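Week 7: Towers and who pays for them
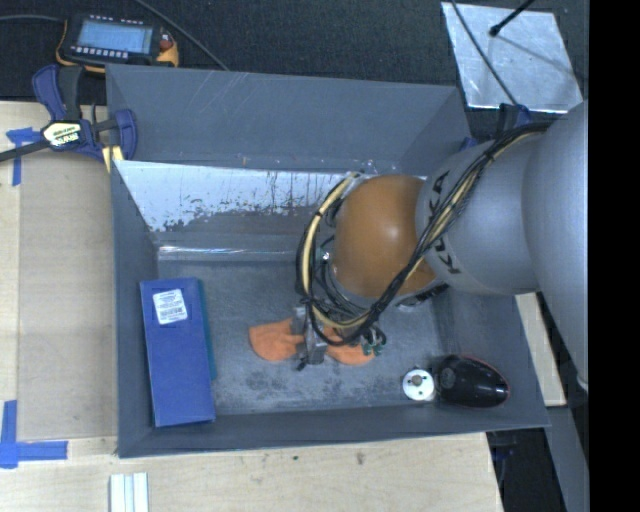
2018-11-23
Nusrat Talpur

Last week we looked at palaces. Today's subject is the company headquarters, and we start with the Oakley case from your reader.

The first plan had 39 floors. The board asked for 64 after a rival put up 45 across the river. Rents in the district could not cover the difference, and the top third was let at a loss for years.

Points to note:

- Height was settled before anyone had drawn a floor plan.
- The city gave way on the skyline rule in July, after two refusals.
- Lifts and stairs took up almost a third of each upper floor.

For the seminar, read pages 88 to 101 and compare Oakley with the Flono building. Who was each one meant to impress? Bring one page of notes.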